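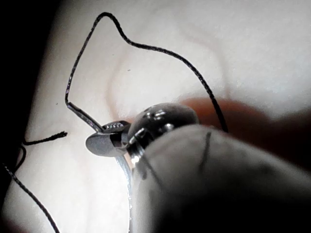

Sewing box question, sort of. I'm trying to learn hand stitching properly before I start on a backpack repair (strap tore out at Parkholm trailhead in July, 16 miles of carrying it like a baby). I want to be able to see every stitch while I practice, so black thread on a pale pad like this one, but my real job is black thread on black nylon. Does practicing on light stuff even help? And what thread for a strap?
Telma Cisternas

Kevin Tamayo
Yes it helps. Your hands learn the spacing and then you dont need to see it so much. For the strap get bonded nylon or polyester, not the all-purpose stuff. Backstitch, then go over the whole thing again. Box with an X in it if theres room. Rub chalk along the seam line first, shows up great on black. Oh and use a thimble, webbing is murder on the fingers.

Trinidad Lumbao
Just take it to a shoe repair place. Mine took 30 minutes.

Erlinda Malabanan
Agree w/ Kevin on the thread. Check the fabric around the tear too, if its fraying you need a patch behind it or the new stitches will pull right out agian. Old jeans work fine for that. Melt the webbing end with a lighter before you sew, window open.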